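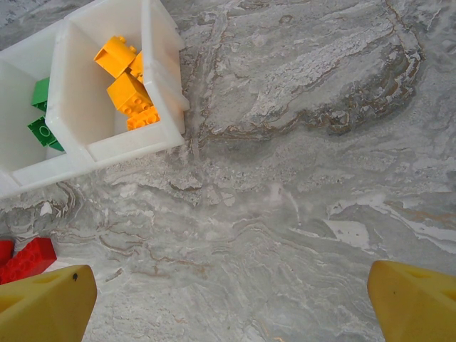 Pascal Lemaire reckons you learn more about a gripper in ten minutes of picking up toy bricks than in a week with the data sheet, and he told us so before we'd even got our coats off. So that was the tone of the Avdale open day, and I loved it!

Print this page
E-mail this page

We started on the brick bench, where you could drive the arm yourself (I hogged it, sorry to the queue). The yellow fingers open lovely and wide, which makes you cocky, and then you try for a brick lying at an angle against the wall of a bin and it all gets a bit fiddly. So-ying Tseng had me come in slower and turn the wrist first. Much better. I also had a go with the Mulligan controller, and it felt smoother to me than the Tridell, though the Tridell has the nicer stop button.

Wrist cameras were the big argument over tea. Savvas Deligiannis wants one on everything. I'm nearly persuaded – lining up on a red brick with your own finger hiding half of it is a good lesson in where to mount the thing.

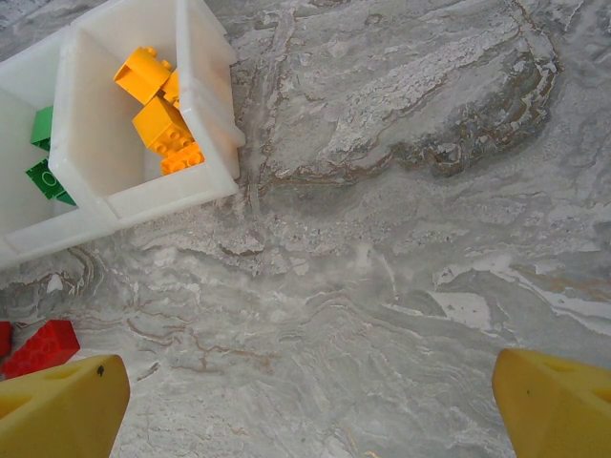
Soft grippers and the price list

Upstairs was the Horeck stand, with squashy fingers I wanted to take home. A set of pads is 72 pounds and the full kit is 1,860, so I took a leaflet instead. They're back in November and I've already put my name down.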